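Cuaderno de taller, proyecto Falinura
Tarea: recoger la mesa

Retomo la pregunta que dejamos abierta en agosto: si una máquina puede ya hacer las tareas pequeñas de una casa o de un taller. La lista de Trestelico tiene 13 tareas y la primera parece la más fácil: dejar limpia una mesa después de una reunión. Yo pensaba lo mismo hasta que empecé a escribir los pasos.

Una persona no piensa en el orden. Toma la botella, con la otra mano el papel, y ya está. Para enseñarlo hay que decidir qué va primero, por dónde se agarra y dónde se deja. Trabajamos con las pinzas de mano, dos operadores en la misma mesa redonda, cada uno por su lado.

Notas sobre el primer reparto: la botella está de pie en el centro, con un papelito arrugado pegado a la base y el envase azul y blanco tocando casi por la derecha. Si la pinza baja demasiado abierta, mi temor es que arrastre el envase. El cable enrollado queda más cerca de mí y la regleta se queda atrás, esa no se recoge.

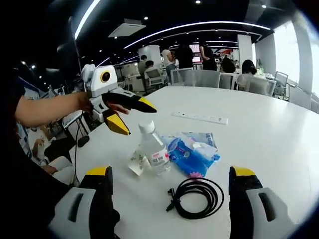

Objetos difíciles

El cable. Para una mano es nada. Para dos dedos rectos es un montón de vueltas y hay que elegir cuántas se toman. Si se agarra una sola, el rollo se deshace. Propongo agarrar siempre el rollo entero, aunque sea más lento.

La bolsa de plástico. Cambia de forma cada vez que se toca, y por eso no me sirve darle una posición fija. Mizuno recomienda pellizcar la parte más alta. Lo hemos adoptado, pero no estoy convencido para las bolsas casi planas.

El vaso de papel. Poca fuerza. Con la fuerza de la botella se aplasta. Cuando está tumbado prefiero entrar por el borde abierto.

La botella. De pie es el caso bueno. Tumbada sobre la mesa, hay que ir al cuello, y dos dedos se estorban con los objetos vecinos. En este reparto tiene el vaso delante y el cable a la derecha, es decir, poco sitio para corregir.

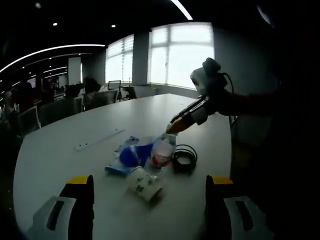 Dokirska, 21 de enero de 2026

Respuesta provisional a la pregunta de agosto: para la botella de pie digo que sí. Para el cable y la bolsa digo que todavía no, y no quiero que en el informe aparezca "mesa recogida" como si fuera una sola tarea.

El plan pide 2.000 demostraciones. Me parece mejor hacer primero 100 solamente con el cable y mirar los fallos antes de seguir.

Pendiente:
- Decidir si el papelito cuenta como objeto o como basura.
- Revisar el desgaste de las puntas amarillas.
- Preguntar a Trestelico si la regleta debe quedarse siempre en la mesa. En la lista no está claro.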